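Stoyanova opens home collection programme for folding and tidying tasks

Tundness, November

Stoyanova, which develops learning systems for household robots, has begun collecting examples of everyday housework in people's own homes. The programme, called Prorkivari, will run in 79 homes and covers folding clothes, making beds, clearing tables, putting shopping away and sorting small items into drawers.

Participants carry out the tasks themselves using hand-held grippers fitted with cameras. Each gripper records what its fingers are doing and how it moves, and the recordings are used to train a control model for two-armed machines. No robot is taken into the home at any stage.

So far 3323 recordings have passed checking and been added to the training set. The company had expected folding to be the simplest of the tasks to collect. It has taken longer than the others, mainly due to the number of ways people go about it. Some fold sleeves in first, some fold the whole garment down the middle, and many change their method between a T-shirt and a thick top.

"We ask people to fold the way they always do," said Natanael Portela, head of data at Stoyanova. "If everyone followed our instructions we would get one very tidy method and a model that can't cope with a hood or a stuck zip. Mistakes stay in as long as the person carries on and puts them right."

Work is done on the surfaces the household normally uses, including beds, sofas and kitchen worktops. Rooms are not cleared or rearranged beforehand, apart from items the participant does not wish to have recorded. Participants can also ask for any recording to be deleted before it leaves the home.

Each participant attends a training session before starting. The session covers how to hold the grippers, how to pick up thin cloth without catching the layer underneath, and how to mark the start and end of a task. A home visit normally lasts 5 hours including breaks.

Recordings are checked by a team led by Wakana Hamada. Files are turned down if the fingers are out of view for long periods, if the task is left unfinished, or if the tracking is lost. Faces, letters and screens are blurred before the files reach the engineers. Folding recordings are then sorted by type of garment and by whether one or two grippers were used.

The checking software is supplied by Trulix. A new version, brought in last month, warns participants about lost tracking while they are still working, so that a task can be repeated straight away.

The next stage will add 400 recordings of bed linen, including fitted sheets and duvet covers, which have been left out until now. Stoyanova plans to test the resulting model in its own workshop in Tundness and will publish the results for each task separately, failed attempts included.

Households in the Tundness area that would like to take part can contact Tegan Katene in the programme office at Stoyanova. Travel to the training session is paid for, and the equipment is lent free of charge.
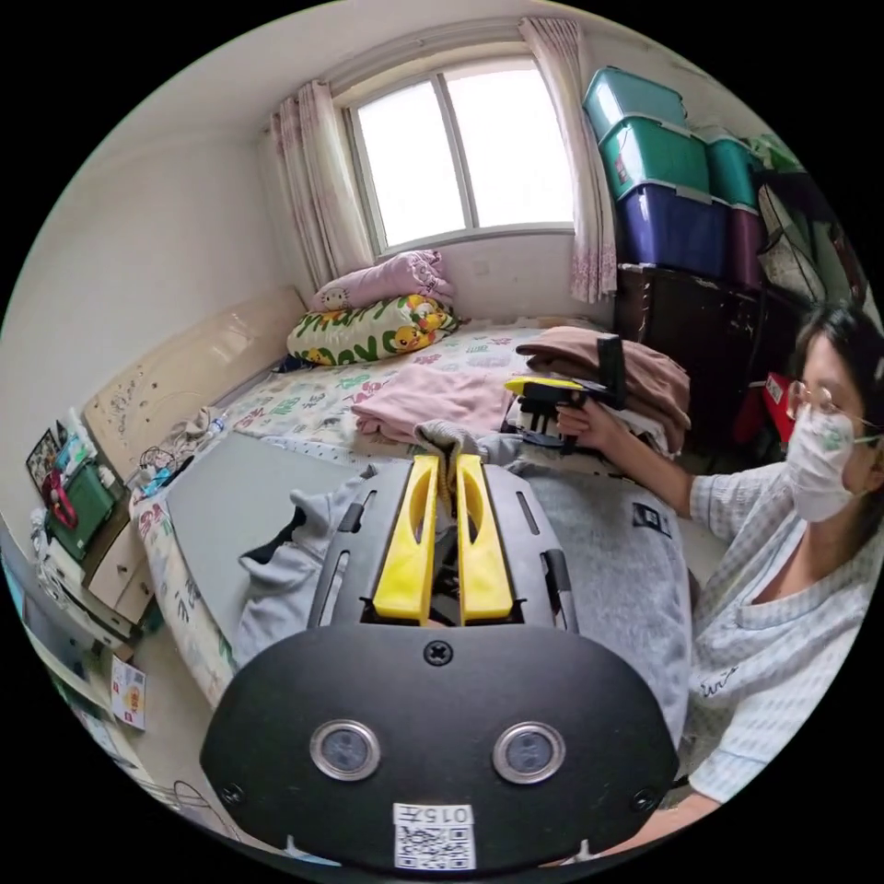

Kazue Kubo wrote: Will you take left-handed people? I fold everything the opposite way round from the rest of my family, and I'd be glad to put my name down if that is useful to you. I'd also like to know if the training session can be done in the evening.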